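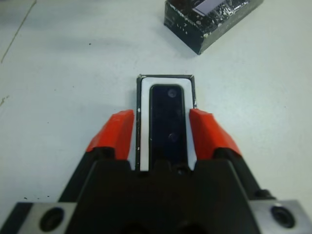 Annelies Zwahlen
Instructor, Packing and Presentation

Print this page | E-mail this page

Session 4: Small boxes, clear tops, and what goes in them

These are my notes from Tuesday, cleaned up a little. If you were there, skim. If you weren't, read the whole thing and do the practice sheet before next time.

Left over from last session: void fill. We're done with void fill. Stop asking about the peanuts.

Small goods in small boxes

Big cartons forgive you. An inch of slop in a big carton, you stuff paper in and move on. A small presentation box doesn't forgive anything. It gets picked up and turned over and looked at from close range, and if it has a clear top the customer sees the contents before the lid is even off. So all the stuff we said about "good enough for the truck" is a different conversation now.

Three questions, in this order. Write them on the inside cover of your workbook.

1. What is the front of the thing?
2. What does it rest on?
3. What keeps it there when the box is upside down?

Most of you started with number 3 in the exercise. Went straight for the tape. The tape is the last thing.

Front of the thing

Sounds silly until you get a piece that's a plain rectangle. Light frame, dark middle, no obvious up or down. Look for: a raised lip, a seam, a printed side, a shiny face vs. a dull one. Decide and then stick to it for the whole run. If the first one goes in long side left to right, they all do. The Morkinano order we talked about was 1000 boxes and somebody turned the pieces halfway through because it was easier on their wrist. Both ways looked fine by themselves. On the shelf next to each other they looked like two different products, and the shop sent back the lot.

Mark the orientation on the job card with a little drawing. Words are no good for this. "Facing up" meant four different things at one table.

Setting down

Put the piece flat on the table, by itself, with clear space on every side. Not on the lid, not on the paperwork, not leaning on the box. You want to be able to pick it up by its long edges without bumping anything.

Pick up by the edges. Edges, edges, edges. A glossy face shows every fingerprint and wiping it makes a smear that's worse than the print. If the piece has a border or frame, that's your handle. Pinch from the two sides with even pressure. If you squeeze one side harder the piece rocks as you lower it and a corner catches on the box wall, and then there is a scuff on the corner and it's in the reject bin.

White surfaces: I like them for this. You can see dust, black crumbs off the foam, bits of torn film. People complain that a white table looks dirty all the time. It is dirty all the time, you just couldn't see it on the brown one. Wipe down at the start, at break, and whenever you change jobs.

The box

We used dark boxes with a clear top. Some things about those:

- Clear panels scratch. Never slide them across the table, never stack them face to face.
- Dark walls show lint and white dust. Light walls show scuffs. Pick your poison.
- Light bounces off the clear part, so tilt the box a bit when you inspect. Straight down you'll see the ceiling lights and nothing else. Tilt it, then turn it and tilt again.
- Support it from underneath when it's up off the table. Don't hang it from the lid. Lids come off.

Fit. The rule in the Pathak workbook is 2 mm of clearance on each side for a rigid piece. I'd call that a starting point. Foam under it, you can go tighter. A box that's a bit out of square, you need more. Measure the inside of the box and not the outside (yes it happened again) and measure it near the bottom too, since some of these walls lean in.

Dry fit before you do anything permanent. Piece in, lid on, turn it over, listen. A rattle means too much room. If you have to push, too little. If the lid lifts at one corner, the piece is sitting high or there's something under it. Usually a scrap of film. 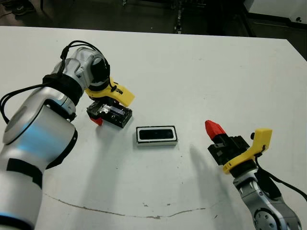 Box with a clear top, lifted and tilted; framed piece flat on the table.

Order of work

I gave this out loud and half of you wrote it down differently, so this is the official version.

Box and piece both on the table, near each other, space between. The box goes on the side of your weaker hand. The piece in the middle. Supplies on the outside, where you can reach without going over the top of anything.

Lift and check the box first. Check the clear part, check the corners, look for lint. Put it down. Then check the piece, face and back. Then put them together. People want to check the piece first as it's the valuable part but then it's lying there collecting dust while you mess with the box. Box first.

Lower the piece level. If you can't get it down level, put one long edge in and ease the other side after it. Don't drop it the last bit. You'll be tempted to.

Close, tilt, look, set aside. Finished work goes on the far side and nothing else goes there. Not your coffee.

Liners and inserts

Short on time so only the basics.

Foam: soft and forgiving, sheds crumbs when cut with a dull blade. Change the blade.
Card: cheap, folds flat, holds a light piece fine. Goes limp in a damp stockroom.
Tissue: looks nice for a day. Moves around. Only under something heavy enough to hold it down.
Formed tray: best looking, takes longest to get, you're stuck with the shape. Clirov wants a minimum of 1000 for a custom one, so don't promise it to a customer who needs a couple of dozen by Friday.

On color. Dark piece on dark insert disappears. A white border around a dark middle will carry nearly any insert, the border does the work for you, but put it on bright white and the edge gets lost and you only see the dark part floating there. Try it on gray. Try it under the actual shop lights if you can get over there.

Do not glue the piece to the insert. Someone asked about removable dots. The Wometti ones we tested came off clean after a day and left a ring after a month in the warm storeroom, so in February maybe, in summer no. If you think you need a dot the fit is wrong. Go back and fix the fit.

Common mistakes from the exercise

Going too fast at the start and then slowing down to fix rejects. Slow first ten, then find your speed.

Closing the lid with the sleeve of a sweater draped across the clear panel. Roll up your sleeves. Rings off also please.

Two open boxes at once. You think it's quicker. You end up with somebody's lid on the wrong base and the lids are not all the same, they look the same.

Checking the top and forgetting the underside. The customer turns it over, to look for the price sticker if nothing else.

Wiping a clear panel with a paper towel. Use the soft cloth, the one in the drawer, and put it back in teh drawer.

Reject bin: put a note on what you reject. "Bad" isn't a note. Scuffed corner left, lint under panel, lid won't seat. It takes a few seconds and it's the only way we find out whether the trouble is the box, the piece or us.

Practice sheet

Pick any flat rectangular object you have at home (a coaster, a deck of cards, a picture frame without the stand) and a box with a lid that is close in size. Doesn't have to be a good box.

a) Sketch the piece and mark the front and the top. Say why.
b) Measure piece and inside of box. Write down the clearance on each side.
c) Dry fit, turn over, listen. Write what you heard.
d) Make an insert from whatever you have. Cereal box is fine.
e) Repeat c.

Bring the box, with the piece in it, closed. We'll pass them around and turn them over. If you forget it you can use one of mine but you'll be doing the measuring in front of everybody.

Words to know for the quiz: clearance, dry fit, insert, liner, rigid, seat (as in the lid seats), shed, out of square.

Next session: labels, and where they don't go. Bring a ruler with metric on it. Some of you had inches only and were converting in your heads and it didnt go well.

Print this page | E-mail this page

Recent handouts
Session 3: Void fill and when to leave it out
Session 2: Reading a job card
Session 1: Setting up your table
Blade safety, one page
Supply list (updated)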